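Rapport d'avancement – projet Gorna
Remis à Gerardo Gentile, Dosbridge
2019-06-08

Le présent rapport couvre la période écoulée depuis février. Il porte sur la série de pièces blanches imprimées en 3D, sur l'aménagement du poste de travail et sur les dépenses engagées.

Les pièces

La forme retenue en février a été conservée dans ses grandes lignes : une face avant haute et plane, une partie en gradins avec nervures horizontales et découpes, et une semelle mince qui dépasse à la base. Les modifications ont porté sur l'épaisseur des nervures, trop faible dans la première version, et sur le raccord entre la face avant et la semelle. Nous avons imprimé 15 exemplaires. Deux ont été écartés pour un défaut de planéité de la semelle, mesuré au contrôle dimensionnel.

Le marqueur carré noir et blanc est désormais placé dans la partie basse de la face avant. Son emplacement a été discuté avec l'atelier Piras, qui souhaitait le mettre plus haut. Nous avons gardé la position basse afin de laisser libre le bord supérieur, qui sert à la prise. La bordure blanche autour du motif est maintenue.

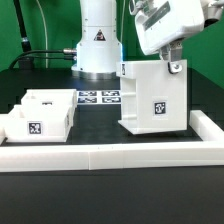
L'aménagement du poste est terminé. Le plateau noir mat a été préféré au plateau clair proposé au départ, sur lequel les pièces blanches se distinguaient mal. Le fond vert uni a été livré par Wekurwood avec sept jours de retard, sans conséquence sur la suite du calendrier. L'éclairage reste à régler : en fin d'après-midi, la lumière de la fenêtre gêne encore les relevés et un store sera posé.

Dépenses

Les achats de la période s'élèvent à 715 euros, matière d'impression et fond compris. Le store n'est pas inclus dans ce montant – le devis est attendu. Aucun dépassement n'est à signaler sur les autres postes.

Suite des travaux

Muthoni Sang prépare une fiche de contrôle pour chaque exemplaire conservé, avec les cotes de la semelle et la position du marqueur. Une deuxième version du fichier d'impression sera transmise à Piras dès que ces fiches seront complètes. Nous demandons à Dosbridge de confirmer par écrit le format attendu pour la livraison des fichiers, ce point étant resté ouvert depuis la dernière réunion.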